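Getting the smell out of soccer gear (and keeping it out)

A season of soccer produces 2 things: results, which are forgotten by October, and a smell, which is not. I have washed kit for a Sunday league side called Nustari for long enough to have opinions.

Start with shirts. Turn them inside out before they go in the bag, because you won't want to do it later. Wash cool, skip the fabric softener. Softener coats polyester and seals the stink in, so the shirt comes out of the machine smelling of lavender and comes off the field smelling of lavender and goat. A cup of white vinegar in the rinse does the job for pennies.

Mud: let it dry. Every new parent on the team attacks it wet and ends up with a larger, browner shirt. Dry mud knocks off with a stiff brush. Grass stains want dish soap and an old toothbrush — old meaning retired, and please mark it.
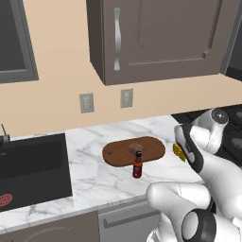

Goalkeeper gloves get the most abuse and the least washing. Rinse them in lukewarm water with a little baby shampoo, press the palms flat and don't wring, or the latex will tear and your keeper will have a new excuse. Keep the whole business in the sink. I once mixed a vinegar soak on a counter of white marble with gray veins, and acid leaves dull spots on marble that no amount of rubbing will bring back. Dry the gloves in the shade, fingers up, on a couple of bottles.

Cleats next. Pull the laces and insoles, stuff the shoes with newspaper, change it after an hour, and keep them off the radiator. Heat cracks the glue. I learned this with a pair of size 21 somethings belonging to our center half. (They were not size 21. They only look it.)

Shin guards can be wiped down with rubbing alcohol. The sleeves go in with the shirts.

The bag itself is usually the culprit. Empty it, shake it out over the neighbor's side of the fence, dust the inside with baking soda and leave it open overnight. Ours had been to Zunungate and back with a banana in it.

Next time: getting chewing gum off a bench coat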